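Samdale 2503 Parts Bin

Manufacturer: Dinham
Category: Open bins and trays, rigid, metal
Item no.: 2503
Finish: gray

Product overview

The Samdale 2503 is an open rectangular metal bin for bar stock, cut lengths, blanks and other narrow parts that are stored or staged lying flat. It is supplied as a single piece with four fixed walls and a flat floor. There are no dividers, no lid and no drop front. The bin is intended for use on a bench, on a shelf or on a cart with a level deck.

The 2503 replaces the earlier 2000 in the Samdale line. The footprint is the same, so existing shelf layouts and bench cutouts do not have to be changed. The rim has been redrawn with a smaller outside radius, and the inside corners at floor level are now closed over their full height. On the 2000 there was a short gap at each corner where chips and coolant residue could collect.

Construction

The body is folded from one sheet and welded at the corners. Welds are ground on the inside so that parts can be slid along the wall without catching. The rim is folded outward and back under itself, leaving no raw edge where the bin is gripped for lifting. The floor is flat across its full area, with no stamped ribs. Short bars can therefore lie at any angle and still have contact along their length.

The gray finish is matte and is applied inside and out. It was chosen for low glare under overhead lighting, and colored parts remain easy to tell apart against it. The finish will mark where hardened steel is dropped on end. Marks of this type do not affect use, but bins used for finished or plated parts should be fitted with the Mosoti floor mat (ordered separately).

Dimensions and load

Inside wall height: 165 mm
Rated load, evenly distributed: 18 kg
Stacking: not permitted when loaded
Nesting: not possible (vertical walls)

The rated load applies to a bin resting on a flat surface over its whole floor. It does not apply to a bin carried by the rim on one side or placed across open rails. For rails, use the Samdale carrier frame.

Use with mixed parts

More than one type of bar can be kept in the same bin, provided the types can be told apart by color or length. Bars do not need to be aligned. Where the bin is used for loose picking, a single layer gives the best access - a second layer tends to bridge across the first and leaves ends standing against the wall. For long storage, lay all bars parallel to the long side.

Place the bin on a surface that will not let it slide. On smooth tops, the optional Fukelberg corner stops hold the bin at all four corners and are screwed down from above. They add nothing to the height and do not cover the rim.

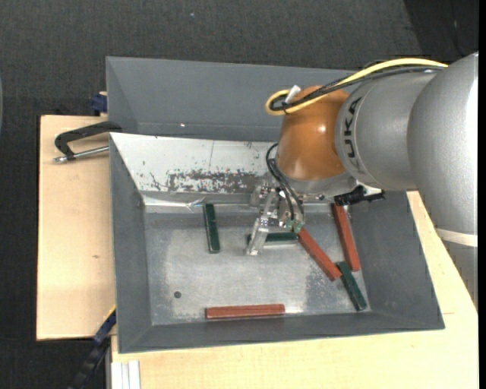 Samdale bin on a pale wooden work surface, with three dark green and three reddish-brown bars.

Cleaning

Remove all parts and tip out loose debris. Wipe with a damp cloth and a mild detergent, then dry. Do not use wire brushes or scouring powder. Solvent-based degreasers are acceptable for short contact, but should not be left standing in the bin.

Ordering

The bin is sold singly. Mat, corner stops and carrier frame are separate items. Prices and lead times on request. The 2000 is no longer made, and remaining stock is sold without accessories. Product data last revised July 7, 2023.

Comments (4)

Oduor Nyamweya
Do the corner stops for the 2000 fit this one? We have a bench full of them already screwed down.

Signe Vestergaard, Dinham product support
Yes, the footprint has not changed. The smaller rim radius leaves a little more play at the corner, but the bin stays put.

Felista Waweru
Closed corners are a real improvement. With the old ones I was picking swarf out with a scribe. Would still like a label holder on the short side.

Saimi Ojala
The mat curls at the ends if you put it in straight from the roll. Leave it flat overnight with some weight on it first.

Dinham - Product inquiries: Tassanee Thepsuriya, bins and trays desk | © Dinham. All rights reserved. | Back to top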